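Notes from the bench: my month on the sticks

I've spent most of May learning to drive two robot arms with my own two hands, and my shoulders would like a word. Slamet Ong asked me to write something for the newsletter about how the teaching is going, so you're getting the view from the chair this time and not the usual chart.

For anyone who joined us recently, we don't write out the motions for the arms on the Skunia project. One of us sits down, takes hold of the two handles and does the job through the robot, and everything gets recorded – what the arms did, what the wrist cameras saw, when the fingers opened and shut. Do that enough times and you have something to train on. Our goal for this round is 3,000 good runs, and the word "good" in there is doing a lot of work!

My first 100 were awful. I'd been told to move naturally, so I moved the way I do at my own kitchen counter, which meant fast and sloppy with a lot of changing my mind halfway. Sadao Kuroda sat with me one afternoon and played a few of them back, and I could see every little dither. I'd reach for something, stop, back off, reach again. He threw out 41 of them (kindly, but he did throw them out) and told me to decide on the grasp before I touched the handles. That one bit of advice has helped me more than all the settings we fiddled with in April.

The other thing I had to learn was looking at the right screen. You want to watch the room view, because it feels like watching your own hands. But the model only gets the wrist views, so if I grab something using information the wrist camera never had, I'm teaching it to guess. Now I keep the room view switched off for most of a session. It was horrible for two days and then it was fine.

We've also stopped tidying up between runs. Early on I put everything back in the same spot each time, and the arms learned that spot beautifully and nothing else. These days I shift things a little, turn them, swap which arm goes first. Slamet keeps a list of arrangements we haven't tried yet, and it gets longer every time I look at it.

We passed 700 keepers just before lunch yesterday, so there's a long way to go. If you'd like a turn on the handles, come find me any time after two. Wear a loose shirt and bring your own coffee, the machine by the stairs is out again.
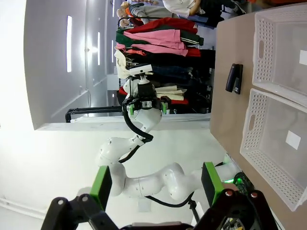

Next up is handing things from one arm to the other, which I've been putting off. My left hand is still a good bit slower than my right, and Sadao wants both arms to give and both to receive, so I'll be practicing that for a few days before we keep any of the recordings.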